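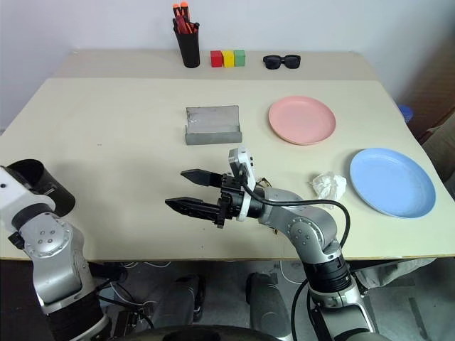
Pen cup and three wooden cubes on the back table.

Thread on wood glue and cold rooms, as I have been asked about it twice this week.

1/ PVA glue is tiny beads of polymer floating in water. The water soaks into the wood, the beads are pushed together and they merge into a film. That film is the joint.

2/ The beads only merge above a certain temperature. Makers list it as the minimum working temperature or the chalk point. Below it you get a white powdery line with very little strength.

3/ The figure that matters is the temperature of the wood. A fan heater will warm the air in a garage quickly. Oak that has been at garage temperature all night takes hours to catch up.

4/ I keep a cheap probe thermometer between two offcuts of the same thickness as the job. When that reads above the figure on the bottle, I start. Bring the glue indoors the night before as well.

5/ Test from last winter. Beech offcuts, same board, same bottle of Rallis interior PVA. One set glued in the kitchen, one in the unheated shed. All clamped overnight, then left for 3 days indoors.

6/ Kitchen set: broke in the wood beside the joint. Shed set: came apart along the glue line, chalky on both faces. Warming the shed set afterwards did nothing for it. Once the film has failed to form, it stays that way.

7/ I repeated it in July with the shed doors open. No difference between the sets, as you would expect.

8/ Frozen bottles. Some glues are sold as freeze-thaw stable for a limited number of cycles. If yours has gone stringy or lumpy after thawing, throw it out. Stirring makes it look better and does not repair it.

9/ Clamping time goes up in the cold too. If the label gives a time at room temperature, I double it near the lower limit and leave anything under stress until the next day.

10/ Alternatives for a cold shed: liquid hide glue is worse, epoxy is slow but most will get there, and polyurethane copes fairly well if the wood has a little moisture in it. Check the data sheet for each. The Dukura one is 2 pages and the temperature table is at the end.

11/ Old glue line on a repair? Scrape back to bare wood before regluing. PVA does not stick well to cured PVA.

12/ Still to test: end grain sized with thinned glue, cold against warm. Offcuts are cut. Results go on this thread when the clamps are off.

© 2020 Sosterura Bench Notes | Contact | Back to top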